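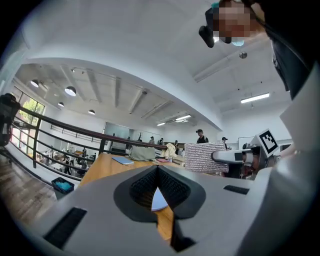 Silver quilted pad, held upright over the table.

6/29/22, T. Sarkar

Durach tenants' repair fund, ledger check. 80 applications logged, 347 units covered. Unit total agrees with the Lloyd sheet. Natow block still filed under the old landlord code; changed on my copy only. Sioned Griffiths to confirm the code before the July return goes to the housing association. Reference 648 entered twice, second entry struck out.

Last updated 6 days ago
2 comments | 0 shares
Contact | Back to top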